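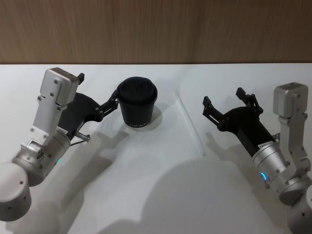

**Unit 6 - Task allocation after automation**
Course: Work Systems and Automation
Instructor: Ghazal Jalali
Read before the seminar: case file "Clisance", sections 2 and 3

## 6.1 Scope

Unit 5 covered cycle time. This unit covers what happens to the job descriptions once a cell is running. The case is Clisance, a beverage counter on the ground floor of the Storkurholm office building. The operator, Rostami, installed a two-arm cell for drink assembly: holding the cup, placing the lid, inserting the straw. Brewing and payment stayed with the staff.

## 6.2 Unit of analysis

Use the task, never the job. "Barista" is too coarse to allocate. Break it down until each line has one object and one end state.

| Task | Before | After |
|---|---|---|
| Brew and pour | Staff | Staff |
| Lid on cup | Staff | Cell |
| Straw into lid | Staff | Cell |
| Restock cups, lids, straws | Staff | Staff |
| Clear a fault | - | Staff |
| Wipe down grippers | - | Staff |

Two rows have no "before" entry. They are new work and were missing from the original staffing plan.

## 6.3 Why the straw is the hard part

A paper cup with a lid is a fair target for a parallel-jaw gripper. It stands up by itself and tolerates some error in grip height. A clear straw lying flat on a white table is a poor one: low contrast, small diameter, little clearance for the fingers. Staff pick it up without looking. Tasks that people rate as trivial are often the ones that set the fault rate of the cell.

## 6.4 Case figures

- Drinks assembled in the trial period: 1136
- Stops that needed a person: 252
- Staff on the counter per shift, before and after: 2
- Length of shift: 8 hours

Headcount did not change. The content of the shift did. One person now stays within reach of the cell, and the other takes orders. Before the trial they swapped places freely.

## 6.5 Effects on staff

Interview notes in the case file report less wrist strain and more interruption. Stops tend to bunch at the morning peak, when the person at the cell also has milk on. Skill in clearing faults was learned on shift and was not written down or paid for until June, when Rostami added it to the job grade.

The Tomix worksheet scores interruption separately from workload. Keep the two scores apart in your own analysis - a low workload score can hide a bad shift.

## 6.6 Assignment

1. Extend the table in 6.2 with at least two tasks from the case file.
2. Calculate the stop rate per drink assembled.
3. Propose a rule for who clears faults during the morning peak. State what it costs the other person on shift.

Two pages maximum, table included. Hand in on paper.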